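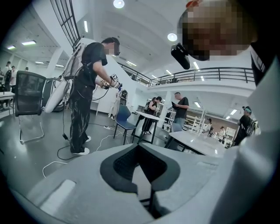 **Figure 3.** The shared workspace at Nallthorpe.

Claims about the open workspace tend to rest on how it is meant to be used. The plan shows tables, the brochure shows people at them, and the survey asks the same people whether they like it. We are doubtful about all of these as evidence. A room in use is usually less tidy than its plan, and Figure 3 is a fair case: one man stands to work while a mesh-backed office chair stands to the left of him, its seat turned away, and a thin black cable hangs from his waist area and loops on the grey floor near his feet. The other people in view are spread across the room, some of them by the white table. A drawing of the room would give the table and the chair their places and would have nothing to say about the cable.

### 4.2 Standing work and the seated plan

The design guidance used at Nallthorpe, and at the sister site in Cletport, treats the chair as the unit of space. Capacity is worked out by seats, and the floor between seats is called circulation. The word sounds neutral but it carries a strong assumption, that people on that floor are on their way to somewhere else. Our notes from both sites give little support for this. People stopped on the circulation floor, put things down on it, held long talks on it and came back to the same spot later in the day. At Cletport one such spot, between two tables and a pillar, was in use on each of our 5 visits, and on none of them was it marked on the plan as anything but a route.

It would be easy to read too much into this. Earlier writers have taken similar findings as proof that workers want more open floor, and the Stotitz report goes as far as to recommend that a third of all desks be taken out. We do not see how that follows. Someone who stands may have chosen to, or may have found the tables full, or may be doing a job that cannot be done sitting down. An observer with a clipboard can't tell these apart, and a single photograph certainly can't. The Stotitz authors did not ask, and their wish for bare floor seems to us to have come before their data.

### 4.3 Light and the white wall

A second common claim is that bright, white rooms make for better work. Nallthorpe has white walls, a gridded skylight and both long and round ceiling lights, and its managers are proud of the result. Staff there did rate the light highly. They also rated the kitchen, the bicycle store and the entrance highly, all by much the same margin, and we suspect that the scores measure goodwill more than brightness. Kılıçarslan, the firm that drew up the questionnaire, offered respondents no way to say that they had not noticed the light at all. Given the chance in our own short interviews, several people said just that.

We would not dismiss the light altogether. Two people at Cletport, where the ceiling is lower and the windows face a yard, moved tables in the winter months and gave the dark as their reason. That is a change in behaviour, and we trust it further than a tick in a box. But it tells us that poor light is a nuisance – it does not tell us that ever more light is a benefit, and the guidance slides from one to the other without comment.

### 4.4 What the floor is asked to do

The weakest part of the guidance concerns cables. It runs to 1,000 words on chair types and gives cables a single line, which asks that they be "kept clear of walking routes". Power at both sites comes from the walls and from boxes under the fixed tables. Anyone who works with wired equipment in the middle of the room must therefore bring a lead across the floor or move to the edge. We saw both, and we saw people step over leads without breaking off what they were saying. The accident book at Cletport lists no trips for the period, though we would put little weight on that, as it lists hardly anything.

Floor boxes are the usual answer. They are costly to fit after a building is finished, and they fix in place the very thing an open plan is supposed to leave free. Whether they would have been used at Nallthorpe depends on where people choose to stand, and the plan was drawn before anyone had looked.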